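Residence Journal, Truviston House
December, entry made at 9.40 in the evening

The linen and garment day was completed this evening, later than planned. The morning was given over to correspondence with Szilágyi regarding the invoice for table linen, which had been drawn up for 397 napkins against an order of 300. The matter has been referred back to their office, and the surplus has been boxed and placed in the hall cupboard until instructions are received.

Sorting commenced after lunch. Household items were separated by colour in accordance with the practice adopted last winter, and the bedding was sent out to Brikonard in the usual bags. Their driver arrived at ten past two and signed for the load. I have asked that the pillowcases be returned flat, as the last delivery came back folded in four and had to be pressed again.

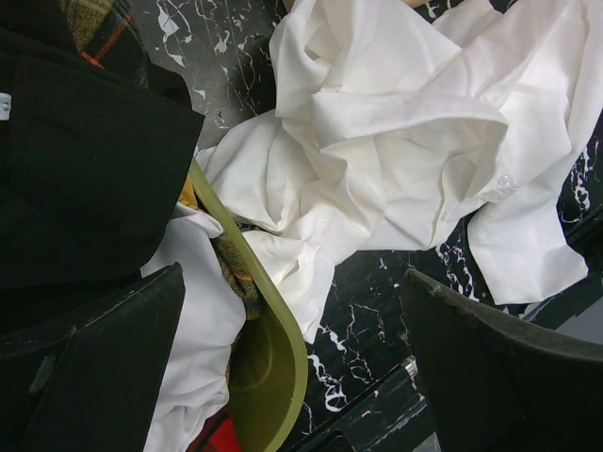
The remaining garments were kept in house, there being little sense in paying Brikonard to launder shirts that will be worn at our own table. I am not satisfied with our present method of handling them. The white shirt on the dark marble shows the difficulty well enough: it is creased throughout, and one end of it trails down beside the green basket. A shirt in that condition asks a good deal of the iron. I propose that in future all shirts be placed on hangers at once and that the baskets be kept for towels and smaller items.

Buttons also require attention. They are to be checked before pressing, and any replacements taken from the Ravel tin, where the plain ones are kept. The tin is running low in the smaller size. I have added a card of shirt buttons to the January order, together with white thread and a new cover for the ironing board, the present one being scorched at the narrow end.

Expenditure on laundry for the year now stands at 739 dollars, against an allowance of 1152. I have recorded the balance in the household ledger and recommend that part of it be put toward a second hanging rail for the passage.

Pressing was begun at seven and set aside at half past eight. The collars are to be done first tomorrow. The iron has been emptied and returned to its shelf.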